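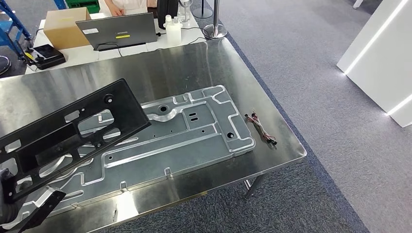 Wakana Hosoda

**Jun 1, 2024.** Natesum has approved the purchase of robot handling cells for its pressed panel line at Edon. The order, placed with Hourani, covers arms, grippers and steel work tables. Panels and wire harnesses will be handled at the same station.

The budget is 502,000 pounds, with 78 per cent set aside for equipment and the rest for fitting and staff training. Delivery is due in September.

"We will run one cell first, then decide on the others," said Toshio Hosoda, head of purchasing.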